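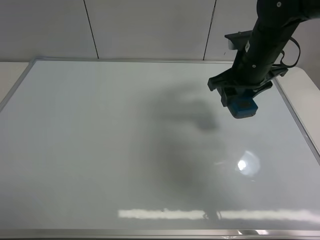
Whiteboard with a silver aluminium frame, Brundance teaching rooms.

Mikach Water Training > The school > About us

We use cookies to remember your course list and log-in. By continuing to browse you accept our cookie policy.

About us

Mikach Water Training is a private school for operators of small and medium drinking water and wastewater plants. Courses cover treatment processes, sampling, chemical dosing, pump maintenance and record keeping. Teaching takes place at two sites: the classrooms and bench laboratory at Brundance, and the practical yard at Rirnholm.

Most students are already employed at a plant when they enrol. Councils, caravan parks, food processors and remote communities make up the bulk of the employer list, which stands at 523 organisations. To date 2,735 students have finished at least one unit with us.

How courses are structured

Each unit has a theory block, a laboratory block and a workplace component. Theory is delivered at Brundance or by correspondence. Laboratory work is in person only. The workplace component is completed at the student's own plant and signed off by a supervisor holding the same unit or a higher one.

The laboratory block covers pH, turbidity, free and total chlorine, alkalinity and jar testing. Students prepare their own standards, run duplicates, and record the result with its unit and detection limit. A reading without a time and a sample point is marked as incomplete. Students may bring the portable meters they use at work, provided the calibration record comes with them.

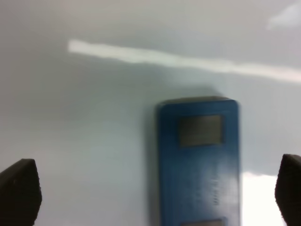
The Rirnholm yard

Rirnholm has a package filtration plant, two dosing skids, a short run of reticulation main with hydrants and scour valves, and a dry well for confined space practice. The filtration plant is not connected to any supply. Raw water is drawn from a lined storage pond, treated, and returned to it, so students can change a coagulant dose and follow the effect through the filters without consequences for a customer.

Backwash exercises run on the Thursday of each practical week. Steel-capped boots, long sleeves and safety glasses are required. The yard does not lend boots.

Assessment

Units are graded competent or not yet competent. A student who does not meet the standard in a practical task may repeat it once in the same block at no charge. Further attempts are booked into the next intake. Written papers are marked by an assessor who did not teach the group.

The Begay library

The Begay collection is our reference library of plant manuals, superseded standards and operator logbooks. It holds 2,745 catalogued items. Current students may borrow for four weeks. Logbooks are read on site, and copies are made on request.

Enrolment

Intakes open in May. Applicants need a letter from their employer and access to a working plant for the duration of the unit.

Comments

dosing_pete: Is the fluoride unit still run separately, or is it part of chemical dosing now? The handbook has it in both places.

Mikach office: Separately. The handbook entry under chemical dosing is a cross-reference.

H.R., shire works: Put three of our people through sampling and dosing. The duplicate results sheet is now what we use on shift. Parking at Rirnholm is tight with a trailer.

weirkeeper: Can logbooks be copied for someone who finished a few years back?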